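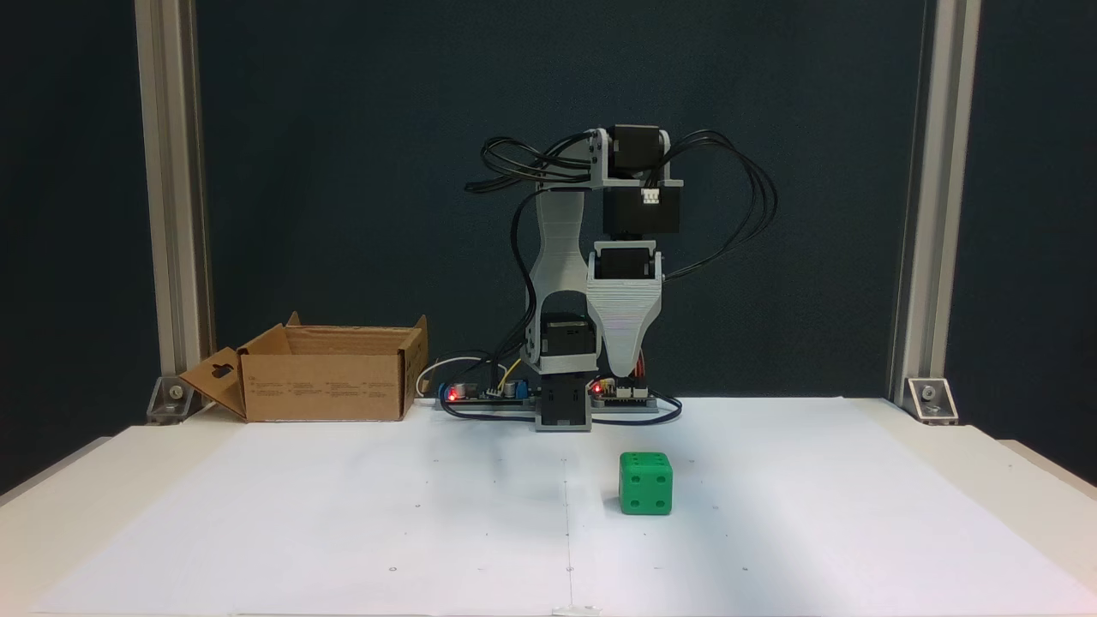
How to record a pick-and-place dataset on a small arm

These notes cover the recording set-up we use at Illham for imitation learning on a low-cost arm. The task is short: pick up one small object, carry it, drop it in a box.

Mark a grid of start positions first. Ours is drawn on paper taped to the work surface, so each run can be logged against a point. Work through the points in a shuffled order.

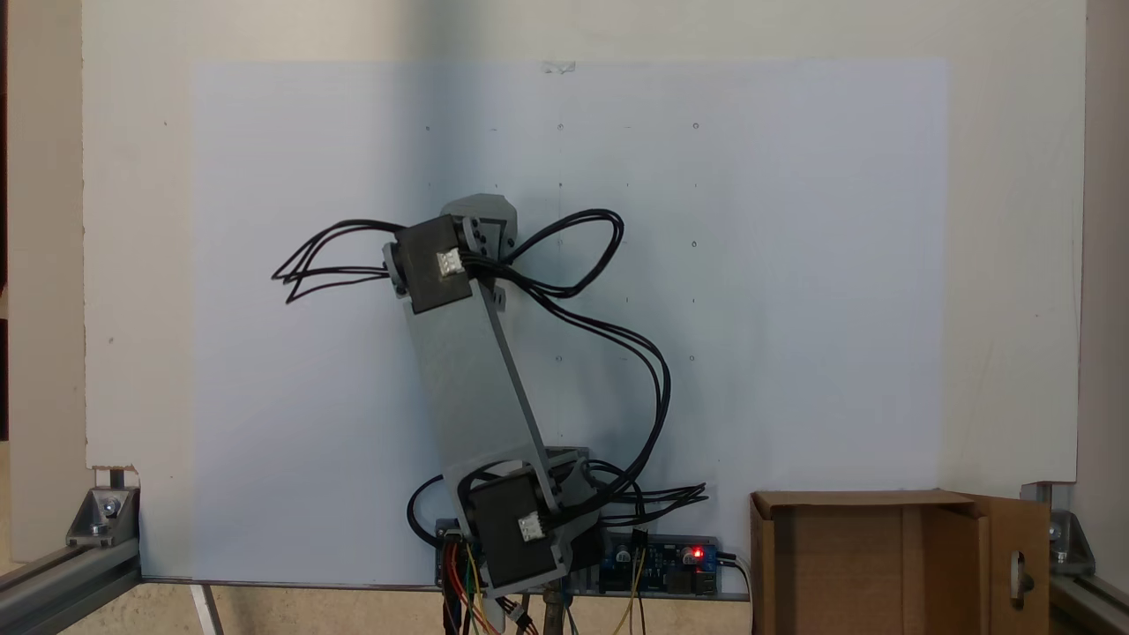
Dewulf wrote in to ask whether a grid makes the policy memorise fixed spots. It can. We place the object by hand near the mark and turn it each time – the small errors help.

Move the arm smoothly and don't stop halfway. Close the gripper fully before lifting. Delete any run with a second attempt at the grasp.
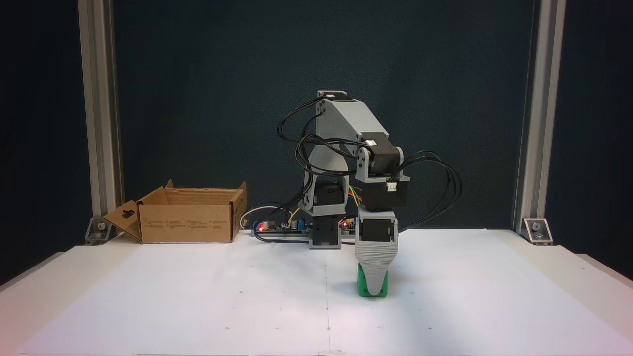
Lukard Methods Notes, issue 16, page 21

Record at the same rate on both cameras and check the joint log after each batch. Our set holds 1128 runs.

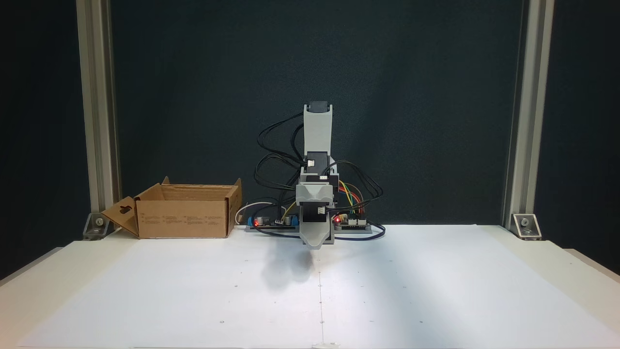
Training starts from the Virnent base policy with default settings. Hold back 2 grid points for testing. Begin every test from one fixed pose. With the arm folded up compactly and the gripper pointing down just above the surface, a change in base position is easy to spot. Save the policy and the test log in one folder.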